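Pralon finishes gripper trial, keeps the calmer one
April 5, 2024

Pralon has compared two gripper controllers in simulation, giving each 2,000 attempts at putting small things in a tray. Olach managed 1,997. Liew managed fewer and was quicker about it.

"Speed is lovely until you want the block back," said Aníbal Prata, who ran the trial.

Trials on a real arm begin in May.

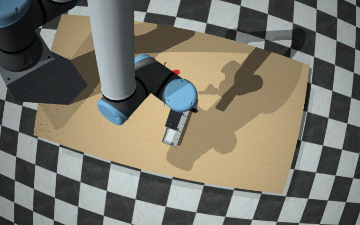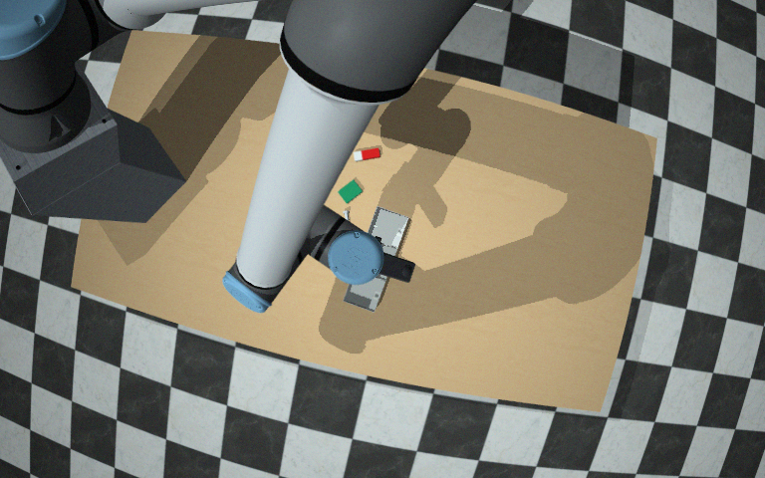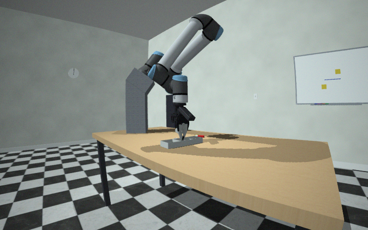

Simulated arm and wooden table, three views. Renders: Pralon

Press contact: Ignacio Whitlock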